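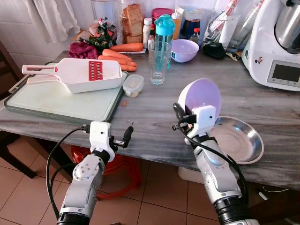

*Fig. 1. Kitchen counter with a lavender bowl and a steel plate.*

# How Gossip Sites Report a Postponed Celebrity Wedding

Orla Costello and Lalit Rawat
Media Studies, second-year project
6 June 2018

## What we looked at

Our project follows one story through the entertainment press. In January the TV chef Remigiusz Ostrowski and the singer Eugeniusz Zalewska were said to have called off a spring wedding. We wanted to see how the story changed as it was copied from site to site.

We collected nearly 3,000 words of coverage from two sites, Zomex and Geno, and put every sentence into a spreadsheet. Each sentence was marked as a named source, an unnamed source, a social media post or no source at all. Lalit did the Zomex articles and Orla did Geno, then we swapped and checked each other's marks. We disagreed on 20 sentences, mostly ones with "reportedly" in them. Our supervisor, Rüdiger Reinholz, told us to treat that word as no source unless a link was given.

## Results

Zomex ran the story first and used the word "postponed." Geno picked it up the same evening and wrote "called off" in the headline, but the article below still said the couple planned to marry later in the year. Most readers who only saw the headline would have thought the couple had split up.

The only named source on either site was the singer's manager, who said the date had moved because of a tour. Zomex put this in the second paragraph. Geno put it last, after a long section on what the couple had worn to a film premiere.

Unnamed "friends" were the most common source on both sites. We could not find out if these were different people or the same quote worded again - two of the Geno quotes were very close to the Zomex ones.

## Problems

Geno changed its headline after we started, and we had no saved copy of the first version. We used a screenshot from a fan forum, so the exact time of the change is missing from our table. We also left out video clips. Transcribing them took too long, and the hosts often talked over each other.

The full spreadsheet is in Appendix A. The marking rules are in Appendix B.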